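Quatro defesas sem líbero: como o Hasel reorganizou a linha recuada

O clube de Tuven abandonou a marcação individual nas bolas paradas e mudou a altura do bloco. O trabalho passa pelo relvado e pelo gabinete de análise.

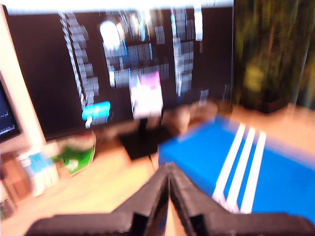 O Hasel defendeu durante várias épocas com três centrais e marcação individual nos cantos. A passagem para uma linha de quatro, iniciada em fevereiro, obrigou a rever distâncias, coberturas e a posição inicial do guarda-redes. O treinador, Oldřich Bartoš, manteve o mesmo plantel e alterou sobretudo as referências: o defesa deixa de seguir o adversário e passa a orientar-se pela bola, pelo colega mais próximo e pela baliza, por esta ordem. Parte do processo faz-se diante de um monitor preto de grandes dimensões, com o ecrã escuro repartido em blocos cinzentos e brancos dispostos mais ou menos em colunas, e a outra parte no campo secundário, com sessões curtas e muitas repetições.

A distância entre os dois centrais é o primeiro parâmetro. No modelo anterior, o central do meio garantia a cobertura e os outros dois podiam sair à pressão com pouco risco. Sem esse terceiro homem, a saída de um central abre um corredor que tem de ser fechado pelo lateral do mesmo lado ou pelo médio defensivo. O Hasel optou pelo médio. Duván Taipe, que jogava mais adiantado, desce para a linha sempre que um dos centrais é atraído para fora da zona e volta a subir quando a bola é jogada para trás.

A opção tem custos. Com Taipe recuado, o espaço à entrada da área fica entregue aos médios interiores, que chegam com frequência de trás e mal orientados. Na derrota frente ao Baysal, 4-2, dois golos nasceram de segundas bolas recolhidas nessa zona. Bartoš não alterou o mecanismo. Corrigiu o momento da descida: Taipe só integra a linha depois de o central ter contacto com o adversário, e não quando este inicia a corrida.

«Se ele desce cedo, defendemos com cinco e ninguém disputa o ressalto. Se desce tarde, há um passe entre o central e o lateral. A margem é curta e treina-se», explica o técnico.

O segundo parâmetro é a altura do bloco. O Hasel joga agora com a última linha mais subida quando o portador da bola está pressionado e recua assim que este levanta a cabeça com tempo para o passe longo. O comando pertence ao central do lado esquerdo, que dá a indicação verbal. A guarda-redes da equipa feminina, Gülizar Kaplan, trabalha com a mesma regra: os dois planteis seniores do clube partilham o modelo defensivo e o vocabulário, uma decisão da direção técnica que facilita também a formação.

Kaplan descreve a diferença em termos de posição de partida. Com o bloco baixo, ficava sobre a linha da pequena área. Com o bloco alto, espera junto à marca de penálti e tem de decidir a saída antes de a bola ultrapassar o último defesa. «O erro mais comum é hesitar. Uma saída errada mas decidida ainda permite encurtar o ângulo», diz.

Nas bolas paradas, a mudança foi mais profunda. O clube passou a defender os cantos à zona, com uma primeira fila na pequena área e dois bloqueadores encarregados de travar a corrida dos melhores cabeceadores contrários. Kevser Türkmen, adjunta responsável por este capítulo, colocou os jogadores com melhor impulsão ao primeiro poste e ao centro, e deixou o segundo poste a um lateral. A cobrança curta continua a ser o ponto fraco: obriga um elemento da primeira fila a sair e desfaz os intervalos combinados.

O Bustska explorou essa fragilidade na visita a Tuven, com cantos curtos repetidos do lado direito. O jogo terminou empatado a dois. Türkmen acrescentou depois um jogador solto fora da área, com a única tarefa de atacar a bola curta, à custa de uma saída em contra-ataque.

Fundado em 1896, o Hasel joga num estádio para 2000 espectadores, de relvado estreito, o que favorece a defesa à zona. Fora de casa, em campos mais largos, a linha de quatro demora mais a bascular e os cruzamentos do lado contrário chegam com maior frequência. Jennylyn Marquez, preparadora física, ajustou por isso as cargas dos laterais, com mais séries de deslocamento lateral e menos corrida contínua. Para a próxima deslocação, ao campo do Baysal, Bartoš admite baixar a linha na meia hora inicial e manter Taipe à frente dos centrais.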